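October, afternoon. Equipment planning, second pass.

Went through the gripper quotes again with Shahnaz. Woltbridge wants 327 per pair of replacement fingers, Luline is lower but only sells them with the mounting plate, and we have plates. Sikder has not answered the second email. I will call them tomorrow before ten and drop them from the sheet if I get voicemail again.

Spares policy as it stands: one full set of fingers per arm, plus one set on the shelf. Mahfuz would like two on the shelf. Lead time from Woltbridge is 19 working days, so I see his point, but the money would have to come out of the cabling line, and that line is already thin. Left it at one for now.

Extrusion: we need 45 more T-nuts and a box of 100 screws for the second frame. Cheap, goes on the supplies account, does not need approval. Shahnaz is checking whether the corner brackets from the old bench can be reused. If they can, the second frame costs us rail and hardware only.

Flernel license renewal is separate and stays out of this request. Do not let it get folded in again like last year.

Open question is lighting. Flernel's setup notes ask for even light over the work area, and I had put two diffuser panels in the budget without checking what they would have to deal with. 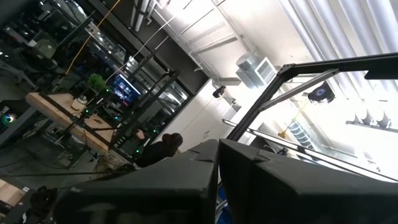 Diffuser panels stay in, but as one item, to be tried on the first frame before we buy for the second. The fluorescent tubes are very bright when the wrist view points up toward the ceiling, and the top rail of the frame is right there to hang something from. Mahfuz thinks a sheet of matte film would do the same job for much less. Fine, get a price on film too.

To do:
Call Sikder.
Ask Luline if they will sell fingers without the plate.
Film price (Mahfuz).
Bracket check (Shahnaz).
Move the cable covers to the safety budget, ask first.

Request goes in when the film price is back.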